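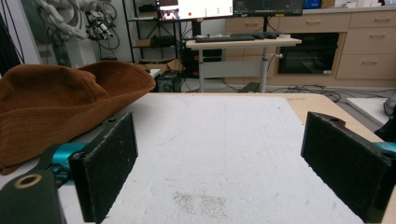
Anneliese says I should quit renting and just buy the place in Plivham, that I'm throwing money into a hole every month and I'll be sorry by spring. She said it twice on the phone and then texted it too.

OK. So. Apartment stuff, quick update before I have to run.

Lease is up in March. Landlord wants to go up 312 a month. A month! For the same radiator that bangs at 5 in the morning and the same window over the sink that I have to hold open with a cookbook. I asked if that was negotiable and got a thumbs up emoji, which, no idea. Yes it's negotiable? Yes he got my message?

Went to see two places so far. First one on Morrison, top floor, nice light, 600 square feet if you count the closet and they definately counted the closet. Bathroom door opens into the fridge. Smelled like soup. Liked it more than I wanted to.

Second one was bigger and cheaper and I hated it. Carpet in the kitchen. The agent kept saying "cozy". Left after five minutes and sat in the car eating crackers.

The Plivham thing: it's a house, sort of. Half a house. Yard the size of a parking spot, a plum tree. Needs a roof at some point, "not urgent" per the listing, and I don't trust that at all. Also the commute. I'd have to be on the early bus and I know myself, I would not be on the early bus.

Finlay did the buying thing last year and now every conversation is gutters. Sent me a picture of a gutter. I don't want to be a gutter person yet. Maybe in a couple years.

Things I do want, writing it down so I stop changing my mind:
a window that stays open by itself
somewhere to put the bike that isn't the hallway
laundry in the building, please please
a landlord who uses words

Calling the bank tomorow on my lunch break anyway just to hear the number. Doesn't mean anything. Anneliese if you're reading this it doesn't mean anything.

Also if anybody has a spare set of moving boxes, the good kind with handles, let me know. I can pick up after 5.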